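3.2 Placement of the gateway and choice of the codec

The voice gateway at the Faltby site connects the handheld radios of the yard team with the IP network of the office. In the first layout, proposed by Langlois and Masson, the gateway stood in the same cabinet as the mobile router. This was practical for the cabling, but the talk bursts from the radios disturbed the router, and users at Bokwood complained that the first word of a message was often lost. We therefore moved the gateway to a separate room and kept only the antenna on the roof.

For the codec we compared two candidates under the same load. Each test consisted of 200 calls in push-to-talk mode, made between the Faltby and Bokwood groups on the Tetel network. The narrowband codec needed less capacity and continued to work when the signal fell back to 3G. The wideband codec was preferred by the listeners in quiet places, but near the loading doors they did not hear a clear difference. We selected the narrowband codec for all groups, and the wideband one can still be chosen by the dispatcher.
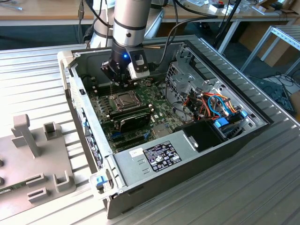 Figure 2. Open desktop computer case on a slotted worktable, with the gripper of a robot arm above the motherboard.

3.3 Delay between key press and speech

The delay was measured from the moment when the talk key is pressed until the first sound is heard at the other handset. A user accepts a short wait if it is always the same, as Hoarau and Texier also observed in their interviews with dispatchers. What disturbs the users more is a wait that changes from one call to the next. For this reason we report the variation together with the mean value.

In the Iyamu configuration the floor request is handled by a server outside the site, and the variation was larger on the mobile network than on Wi-Fi. When the request was handled locally, this difference became small. Only 7 calls had to be repeated, all of them during the change from one access point to another.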